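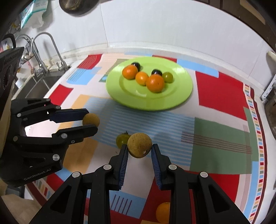 Plattner wipe-clean tablecloth, large rectangle
Reviewed by Tahira Sandhu
1 Oct 2021

Our kitchen table does most of the work in the house. Lunches get packed on it, fruit gets sorted on it and homework gets done on it, usually with somebody's toast still at one end. The old cloth was plain cotton and went into the wash every second day. I bought the Plattner in March from the homewares shop in Pondosville, paid $59 for it, and have had it on the table ever since.

The pattern is the first thing people mention. It is big blocks of red, light blue, peach, mustard yellow, green and white, with thin blue and brown lines running through, and a border of small coloured rectangles along the edge. On the shop roll I thought it might be too much. Against white tiles and a stainless steel sink it is fine, and the colour is welcome in a kitchen that otherwise has very little of it. My lime-green plate doesn't match any of the greens in the cloth and I have stopped worrying about that.

Size. Ours is the large, sold for a table that seats six. It hangs down a good hand's width on the long sides and a bit less at the ends. The packet gives the measurements of the cloth and leaves you to work out the drop, so measure your table before you go. The next size up was out of stock when I bought mine.

Cleaning. Most things come off with a damp cloth. Orange juice, plum juice and tomato seeds all wipe away if you get to them the same day. I left a squashed plum under the edge of a plate overnight and it made a purple mark on one of the white blocks. Dish soap took out most of it. A paste of bicarb left on for half an hour took out the rest. Turmeric was worse. There is still a faint yellow patch near one corner, which happens to be close to a mustard block and doesn't show much.

The coating has a slight texture, enough that fruit stays more or less where you put it. On the bare tabletop an orange would be off the end if you bumped the table. Crumbs do catch in the texture, though, and I go over it with a dry brush before wiping.

Heat is where it falls down. The label says no hot dishes and it means it. A mug of tea is no trouble. A saucepan straight off the stove left a dull ring in the second week, and I now keep two cork mats on the table. Plattner could print the warning larger.

Fold lines took a long time to drop out. The cloth comes folded tightly in the packet and the creases were visible for over 2 weeks. Ironing isn't allowed. I ended up hanging it over a door on a warm afternoon, which helped more than anything else. If you have to store it, roll it around a cardboard tube.

The edges are cut and have no hem. After six months there is no fraying, but one corner has started to curl where the kids lean on it.

For comparison, my sister has the Skeltum cloth, which cost her $25. It is thinner, it slides around and the print has worn off in front of the chair that gets used most. It does lie flat straight out of the packet. For a party or a table on the back verandah I would buy the Skeltum. For every day, the Plattner has been worth the extra.

Good: bright pattern, wipes clean, doesn't slide, colours haven't faded.
Not so good: marks under hot pans, stubborn fold lines, turmeric, no hem.

I'd give it four out of five. They make the same cloth in a grey and navy check, and a round version that I haven't seen in person. The round one is meant to be coming to the Rinditz store as well.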